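Celelia Bulb Nursery Opens Its Summer Bulb List, With 30 Varieties New to Us
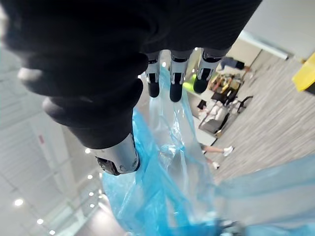

A black knit glove with three rubber-tipped metal fingers.

Wednesday, January 2, 2019

Rostow — Happy New Year, gardeners! I'm Ximena Ledesma, I run the growing side at Celelia, and I get to write this one myself because our summer bulb list is finally open for orders. I've been itching to tell you about it since the dahlias came out of the ground.

There are 30 varieties on the list that we've never sold before, and I have favorites. The pineapple lilies are up there (Eucomis, if you like the proper name). People walk right past them at the nursery until they flower, and then I get stopped every ten minutes by someone wanting to know what that thing with the tuft on top is. Plant them six inches down, somewhere sunny, and keep them on the dry side until you see leaves. In a cold yard, grow them in a pot and bring the pot into the garage for the winter.

We also have nine new gladiolus, all of them on the shorter side. I used to be a snob about glads — too stiff, too much staking — but Octavio Vergara, our field manager, planted a row of the small ones along the fence at our Aravena field and I had to eat my words. They stood up through two nasty storms without a single cane.

"I like a bulb that gets on with it," Octavio told me when I asked him for something to put in here. "Good drainage, some sun, and leave it alone."

Acidanthera is back too, after a year off. We lifted 3000 corms last fall, and after Meenakshi Gounder and I sorted out the soft ones we had 2826 worth selling. They smell wonderful in the evening, so put a few near a door. Please don't plant them until the soil has warmed up, even if you're tempted (I'm always tempted).

Orders will ship in February to our warmest areas and later on everywhere else. If your box shows up before your ground is ready, open it, let the bulbs breathe, and keep them somewhere cool and dark where they won't freeze. Tuberoses are the fussy ones and would rather be at room temperature.

The full list is at the nursery counter, and we'll mail you a paper copy if you ask. Macarena Iturra is looking after mail orders this year, and garden clubs wanting larger amounts should talk to Gil-soo Heo at our Prokalstead shop. He also has the planting sheets, which now cover crocosmia and tigridia.

Press contact: Ximena Ledesma, Celelia Bulb Nursery, Rostow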